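Harell Bridge collision

The Harell Bridge collision was a road crash that took place on the night of 10 Aug 2018 on the old two-lane bridge that carries the Gilach road over the river at Harell. A delivery truck crossed the center line and struck a county patrol car, a farm pickup and the east railing, in that order. Two people died and eight were hurt. It remains the best-known crash in the history of the district, and people in Harell still tend to date things by it — a wedding will be remembered as having been the summer before the bridge, or a new roof as the spring after.

Background

The bridge was built when traffic between Harell and Gilach was mostly farm wagons and the occasional bus, and it was never wide. There was no shoulder on either side, only a raised curb and a low steel railing, and a driver who broke down in the middle had nowhere to go. Longtime residents had the habit of flashing their headlights before starting across, a courtesy that newcomers found puzzling until they met a grain truck coming the other way.

Traffic grew a good deal after the Pladik warehouse opened on the Gilach side. Trucks that had once used the highway began taking the river road as a shortcut, mostly after dark. In July, the month before the crash, the county had put up a lower speed limit on both approaches, though the new signs on the western side were partly hidden by trees and were not trimmed clear until the fall. 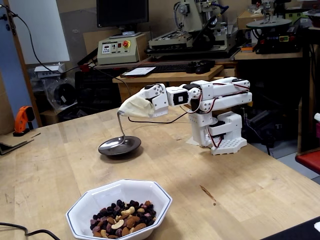
The patrol car was on the bridge because of an earlier and much smaller matter. A mattress had fallen from a trailer and was blocking the eastbound lane, and a deputy had stopped behind it with the emergency lights on while waiting for a county crew. The farm pickup had pulled up behind the patrol car, and its driver had gotten out to help drag the mattress to the curb.

The crash

The truck came onto the bridge from the Gilach end, heading west. Investigators later found that it drifted over the center line near the middle of the span and hit the front corner of the patrol car, which was pushed back into the pickup. The truck then swung across both lanes and came to rest against the railing with its cab hanging partly over the water. The railing bent outward but held.

The deputy and the driver of the pickup, who were standing near the curb, were thrown clear and survived with broken bones. The two people killed were the driver of the truck and a passenger in the pickup. Most of the other injuries were among the riders of a church van that had been following the truck and could not stop in time, and happily those were mainly cuts and sprains.

Rescue work was slow and difficult. The nearest fire company with heavy equipment was in Sung, 10 miles upriver, and because the bridge was blocked from curb to curb, crews had to work from both ends without being able to pass anything across. Neighbors brought blankets and flashlights, and the owner of the bait shop below the western approach opened his doors so that families would have somewhere to sit and wait. The bridge stayed closed for three days.

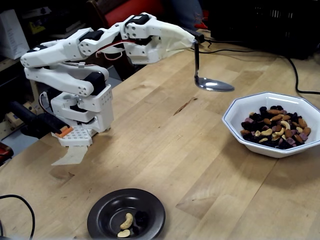
Investigation

The state report, released the following year, named driver fatigue as the main cause. The truck driver had been on duty longer than the rules allowed, and his log had been filled in ahead of time. No alcohol or drugs were found. The report also spent several pages on the bridge itself, pointing out the poor lighting, the lack of a shoulder and the hidden signs, and it recommended that disabled vehicles on narrow bridges be protected by a full closure of the road. Before then, deputies in the county had been left to decide for themselves how much of a road to close, and a single car with its lights on was thought to be plenty.

The trucking firm settled with the families out of court. The terms were not made public.

Aftermath

The county banned heavy trucks from the river road that winter and put lights on both approaches. Plans for a wider bridge were drawn up and argued over at great length, chiefly on the question of whether the old span should be torn down or kept for people on foot. It was kept in the end, and the new bridge now stands a short way downstream. The bent section of railing was left in place, with a small plaque beside it.

Opinion in Harell about the old span has never been of one mind, as a later collection of residents' letters makes plain.

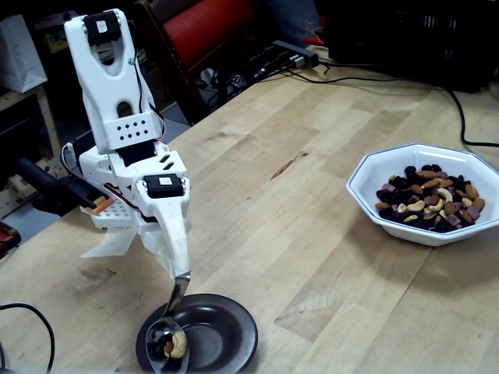
One resident wrote that she had crossed it every working day of her life and would sooner have seen it gone, railing and all, than have to walk past it with her grandchildren and explain. Several other letters in the collection took the opposite view, and a yearly walk across the bridge still draws families from Harell, Gilach and Sung.

See also

Gilach river road
Harell County road closures
Sung Fire Company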